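Session 6 - Woven fabric, wear and care

Reading before class: the handout on fibers from session 5, and the short chapter on plain weave. Bring a hand lens if you have one. The swatch books from Fukness are on the side shelf and must go back in the same order.

## 1. Terms to know

- **Warp**: the yarns that run the length of the cloth, held tight on the loom.
- **Weft**: the yarns that cross the warp.
- **Selvage**: the finished edge along each side of the cloth.
- **Bias**: the diagonal between warp and weft. Most cloth stretches more on the bias than along either yarn.
- **Hand**: how a cloth feels when you hold or fold it.
- **Heather**: a mixed color made by blending fibers of different shades before or during spinning. From far away it looks like one color. Up close you can see the mix.

## 2. The three basic weaves

**Plain weave.** Each weft yarn goes over one warp yarn and under the next. It is firm and takes print well. Muslin and most bed sheets are plain weave.

**Twill.** The weft passes over or under two or more warp yarns, and the crossing point steps sideways by one on each row. The steps make a diagonal line. Denim is the usual example. Twill drapes better than plain weave of the same weight and hides soil well.

**Satin.** Long floats, few crossings. The surface is smooth and reflects light, but the floats catch on things. Check rings and fingernails before handling satin samples.

Many fabrics mix these. A dobby cloth may have a plain ground with small twill figures, and you will need the lens to tell.

## 3. Wear

A fabric fails in one of several ways, and the name of the failure matters when you write your report:

- *Abrasion*: fibers rub away and the cloth gets thin. Look at seat fronts and armrests first.
- *Pilling*: loose fiber ends tangle into small balls. Short fibers pill more than long ones. Strong fibers such as polyester hold the pills on, while on wool many of them drop off with use.
- *Snagging*: a yarn is pulled out of the weave into a loop.
- *Seam slippage*: the yarns slide apart next to the stitching. The yarns themselves may be sound.
- *Fading*: loss of color from light, washing or rubbing. Rubbing loss is called crocking, and it is tested dry and wet.

Atieno Odera's notes on the Mfaume seat covers are a good model for the report. She gives the place, the type of wear and the direction of the yarns, in that order, and leaves guesses about the cause to the end. Her report covers 13 seats. Yours will cover one sample.

## 4. Rub test, bench version

We do not have a proper abrasion machine. The bench version uses the Bondik block, a strip of plain cotton and a steady hand.

1. Mark the sample on the back with your initials and an arrow for the warp.
2. Clamp it flat, face up, with no slack.
3. Wrap the cotton strip around the block and fasten it.
4. Rub along the warp, back and forth, to 500 double strokes. Stop every hundred and look.
5. Record the stroke count at which you first see fuzz, then pills, then a broken yarn.
6. Repeat on a fresh piece along the weft.

Results from different students will not match closely. Compare your warp result with your own weft result only.

## 5. Color and surface

Solid light colors show stains early. Heathered cloth breaks up the surface, so small marks and lint are harder to see, and it is popular for furniture for that reason. When you examine one, tilt it toward the window - pills show up best in side light. 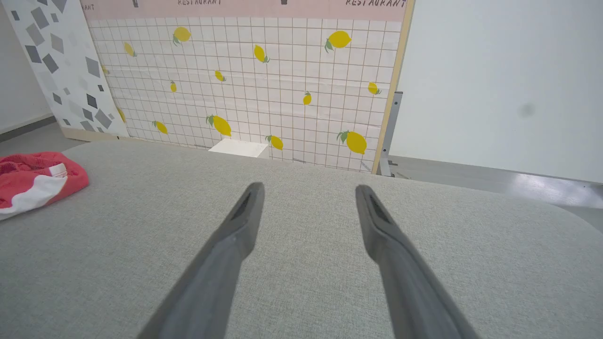

*Fig. 7. Light gray heathered weave, with a red and white cloth on the left.*

Keep loose colored cloths away from pale samples when either one is damp. Reds in particular can bleed.

## 6. Care

Vacuum upholstery with a soft brush. Blot spills with a clean white cloth, working from the edge of the spill inward. Test any cleaner on a hidden spot first and let it dry fully before you judge the color. The Plumetach sheet lists which cleaners we keep in the cabinet and what each is for.

## For next time

- Finish the rub test and bring your notes in ink.
- Draw a twill on squared paper, at least two full repeats.
- Read the pages on knits. Skip the part on warp knitting, we will do that together in May.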